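Okay, banana bread people, I finally have the loaf I've been chasing since July and I need to talk about it (thread)

The secret is browned butter AND very, very ripe bananas. I mean black. Freckled is fine for cereal, leave it alone for this!

I used 3 big ones, mashed with a fork so there are still some lumps. Lumps turn into little jammy pockets and they're my favorite part.

Brown the butter low and slow until it smells like toasted nuts, then scrape every last speck into the bowl. The specks are the flavor!!

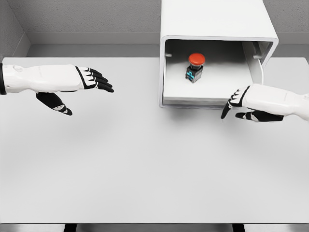
Sugar goes in while the butter is still warm, then the eggs, then a big spoonful of sour cream. Flour last, and stop stirring the second you can't see dry streaks.

I bake mine in the Mamani loaf pan for about 50 minutes. Start peeking at 40 if your oven runs hot (mine does, ask me about the cookies).

Walnuts: yes for me, no for half my family, so I put them on one end only and everyone cuts from their own side.

It's even better on day two, sliced thick and toasted in a pan with a little salted butter. I had it for breakfast Thursday and then again at 3 in the afternoon, no regrets.

Next up is a rye version with dark chocolate. If you've tried rye in banana bread, tell me how much you swapped in!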